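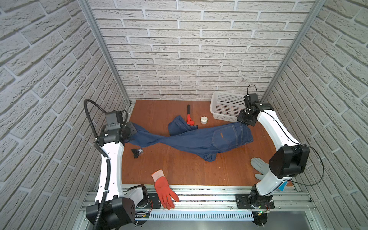
Schluss mit dem Directors Cut

Wieder eine lange Fassung. Wieder diese Ankündigung, diesmal für den Dezember, wieder die Mails im Postfach, in denen steht, man dürfe den Film jetzt endlich so sehen, wie er gemeint war. Ich will nicht mehr. Ich will den Film sehen, der im Kino lief, mit seinen Lücken, mit dem viel zu schnellen Ende, mit der Figur, die nach der Hälfte verschwindet und nie wieder erwähnt wird.

Anlass ist Geder. Wer den nicht kennt: ein kleiner, kalter Film über zwei Schwestern, die ein Haus an der Küste ausräumen. Lief damals kaum, wurde dann weitergereicht, von Leuten an Leute. Ich habe ihn in einem Saal mit 40 Plätzen gesehen, die Heizung war aus, und am Ende blieb ich sitzen, weil ich nicht wusste, ob das jetzt wirklich das Ende war. Die ältere Schwester macht die Tür zu. Schwarz. Kein Brief, keine Rückblende, keine Versöhnung am Grab.

In der neuen Fassung gibt es den Brief. Natürlich gibt es den Brief. Er wird vorgelesen, fast ganz, aus dem Off, und darunter liegt ein Klavier. Jetzt weiß ich also, warum die Mutter gegangen ist. Wollte ich das wissen? Ja, jahrelang. Deshalb ist mir der Film ja geblieben.

Man muss da mal über den Schnitt reden. In der Werbung für diese Fassungen ist der Schnitt immer eine Verstümmelung. Das Studio hat geschnitten, der Verleih hat geschnitten, die Kunst lag am Boden. Gab es alles, klar. Es gibt Filme, denen wurde schlimm mitgespielt, und wenn da jemand im Archiv sitzt und Rolle für Rolle zusammenträgt, was noch übrig ist, dann bin ich der Erste an der Kasse. Bei einem Stummfilm, von dem ein Akt fehlt, rede ich doch nicht von Verwertung. Da geht es um Rettung. Anderes Thema.

Aber die meisten langen Fassungen, die jetzt kommen, retten nichts. Die fügen an. Szenen, die aus gutem Grund draußen waren. Der Gang durch den Supermarkt. Das Gespräch im Auto, in dem beide noch einmal sagen, was man vorher schon in ihren Gesichtern hatte. Wer je beim Schnitt daneben gesessen hat (ich habe, drei Wochen, als Praktikant, hauptsächlich Kaffee), weiß, wie oft der Regisseur selbst am Ende sagt: raus damit. Und froh ist. Und zehn Jahre später in einem Booklet schreibt, es habe ihm das Herz gebrochen.

Kimley ist noch so ein Fall. Im Kino ein Krimi, straff, fast unhöflich straff. Man kam nicht immer mit, man musste sich danach in der Kneipe zusammenreimen, wer den Wagen umgeparkt hatte. Großartige Abende waren das. Inzwischen gibt es 3 Fassungen, eine davon mit einer Erzählerstimme, die den Wagen erklärt. Wer heute jemandem den Film empfielt, muss eine Gebrauchsanweisung mitliefern. Nicht die mit der Stimme. Auch nicht die mit dem Hund. Die kürzeste, die mit dem grünlichen Bild, falls man sie noch findet.

Und man findet sie eben nicht mehr. Das ist mein eigentlicher Ärger. Gegen eine zweite Fassung als Beigabe hätte ich wenig zu sagen, soll jeder gucken, was er mag. Bloß verschwindet die erste. Bei den Diensten steht dann nur noch die neue, und die heißt schlicht wie der Film. Kein Zusatz, kein Hinweis. Wer Geder jetzt zum ersten Mal anklickt, sieht den Brief, hört das Klavier und wird nie erfahren, dass da mal eine Tür zuging und fertig. Die alte Scheibe ist vergriffen, ich habe neulich nachgesehen, 400 Euro wollte einer dafür. Mit Riss in der Hülle.

Stellen wir uns das mal bei Büchern vor. Der Autor schreibt seinen Roman von vor dreißig Jahren um, und in der Nacht werden in allen Bibliotheken die Exemplare getauscht. Geschrei in jedem Feuilleton. Beim Film zuckt man mit den Schultern, weil Film angeblich immer schon Ware war. War er auch. Aber eben die Ware, die ich gesehen habe.

Jetzt der Einwand, den ich nach jedem Text dieser Art bekomme. Dem Regisseur gehöre das Werk, er dürfe ja wohl damit machen, was er will. Juristisch stimmt das meistens nicht mal. Und sonst? Ein Film, den Leute seit Jahren mit sich herumtragen, gehört auch ein bisschen denen. Nicht so, dass sie mitreden dürften beim Drehbuch, um Gottes willen, die Fans, die Petitionen für ein anderes Ende schreiben, sind mir noch unheimlicher als jeder Verleih. Nur so viel, dass man ihnen nicht wegnimmt, was schon da war.

Es geht ja auch anders. Nondo kam letztes Jahr restauriert heraus, sauber abgetastet, Ton geputzt, sonst nichts. Keine Minute länger. Der Sprung in der Bahnhofsszene ist noch drin, man sieht den Mantel auf und dann zu, ein Anschlussfehler, über den wir früher gelacht haben. Im Beiheft steht dazu ein einziger Satz: Der Fehler wurde belassen. Ich hätte die Leute umarmen können. Die entfallenen Szenen gibt es auf einer zweiten Scheibe, 6 Stück, ohne Musik, teils ohne fertigen Ton. Kann man ansehen, habe ich auch. Die beim Zahnarzt ist sogar gut. Fehlt dem Film trotzdem nicht.

So würde ich es gern überall haben. Die Kinofassung bleibt greifbar, und was dazukommt, wird auch so beschriftet. Mit Jahreszahl bitte, und und mit dem Namen von dem, der es entschieden hat. Kostet fast nichts, eine Zeile im Menü.

Von Vanags ist jetzt übrigens auch eine Neufassung angekündigt, vierzig Minuten mehr, mit Vorgeschichte des Fährmanns. Der Fährmann hat im Original zwei Sätze. Ich habe meine alte Kassette aus dem Keller geholt, und jetzt suche ich jemanden mit einem Rekorder, der noch läuft.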